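Studio 2 Report: A Drinking Mug for Shared Kitchens
Group members: Ineke Van der Linden, Dirceu Barbosa, Zuzana Vlček
Tutor: Peter Gajdoš
Submitted 12 November 2025

1. What we set out to do

Brief from Peter was short. Pick one object from a shared kitchen, find out why people like it or don't, propose a better version. We picked the mug. Dirceu wanted the kettle but two other groups already had kettles so mug it was.

Question we ended up with: what makes someone grab one mug off the shelf and leave the rest? And does the handle matter as much as we think. We think it does.

Kitchen used for the study is the one on Ineke's floor in the Kenden building. 13 people share it. One sink, a small drainer, open shelf over the counter. Mugs are mostly leftovers from people who moved out.

2. Background

Not a lot written on this that was any use to us. Found plenty on coffee cups and taste, less on handles. Course notes on grip were better — the page on closed loops versus open hooks is where most of our words come from. A closed loop goes out from the wall and comes back to it. An open hook only joins at one end. Open hooks are easier to hang up, closed loops feel safer when the mug is full. That's the theory anyway.

Steel mugs get used outdoors a lot but you hardly see them in kitchens. Ruwan Seneviratne from the year above did his project on camping pots and he told us to look at steel, people put up with dents but they won't put up with chips. We went with that.

3. Method

September: watched the shelf. Ineke wrote down which mugs were gone at breakfast and which were still there. Simple tally on the inside of the cupboard door, everyone knew about it.

After that, short interviews. Five questions, standing up, in the kitchen. Most people talked longer than we planned. Dirceu typed the answers up the same evening.

Then handling sessions at the Cabral workshop. We put out a ceramic mug, a glass one, an enamel one and a steel one. People picked each up empty, then with cold water in, and said whatever came to mind. No scoring at this stage. We tried scoring on the first day and everybody gave everything a 4.

Last part was the handle models. Zuzana made them in foam first and then two in printed plastic. The foam ones broke quick but were good enough for size.

4. Findings

4.1 The shelf

The same few mugs went every morning. Big ones, plain ones. Anything with a joke printed on it stayed put unless the rest were dirty. The very thin white cup at the end never moved once while we were watching.

Weight came up in nearly every interview. Not that heavy was bad, some people like heavy. They wanted it to feel the same full as empty, which doesnt really make sense but we kept hearing it.

4.2 Handles

Handles with room for two fingers were fine for most people. Handles with room for one were hated. Nobody complained about a handle being too big. One person hooks the mug with her thumb over the top of the loop and wanted a flat bit there.

Color was a surprise. We had it down as decoration. But three people told us they find their mug by the handle because from above, in the drainer, that's the bit that sticks out. So color on the handle does a job and color on the body mostly doesn't. This changed our proposal, see section 5.

4.3 Steel

Steel did better than expected. Lightest of the four and people were happy to put it down hard. Complaints: noisy on the counter, hot to touch at the wall, shows fingermarks. One person said drinking tea from metal is like being at the dentist. The handle on ours isn't bare steel and that helped a lot, several people said they wouldn't of tried it otherwise.

From straight above the steel mug reads as a plain round rim with the mint-green loop coming off it, and on a black surface the handle's shadow shows how open the loop is.
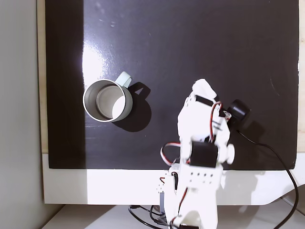

5. Proposal

Working name is Graltska. Ineke's idea, it doesn't mean anything, we just liked how it sounded.

Steel body, single wall, straight sides. Closed loop handle, room for two fingers and a bit over, flat on top for the thumb. Handle comes in a set of pale colors so each person in a shared kitchen gets their own. Body stays the same for everyone and stays plain.

Thin ring under the base to cut down the noise. We have only drawn this, not made it. Handle stands 80 mm tall in the drawing, probably too much, Zuzana wants to bring it down after another round of foam.

6. Problems

— The kitchen was one kitchen. Results might be different somewhere with a dishwasher.
— Only cold water in the handling sessions, workshop rules. So everything about hot walls comes from what people told us, not from us testing it.
— Printed handles were rough on the inside and people commented on that instead of the shape. Should of sanded them.
— Tally missed a weekend, Ineke was away.

7. What's next

Sand the handles. Make the base ring, try cork and silicone. Ask Zandus, the second-hand place near campus, if they have more plain steel mugs we can practice on. Go back to the same kitchen with the colored handles and see if people stick to their own.

Interview notes and foam sketches are in the group folder, ask Dirceu for access.

Recent student reports
A Quieter Kettle Lid
Folding Drainer for Small Sinks
Camping Pots That Stack
Labels for a Shared Fridge
Cutlery Tray, Second Version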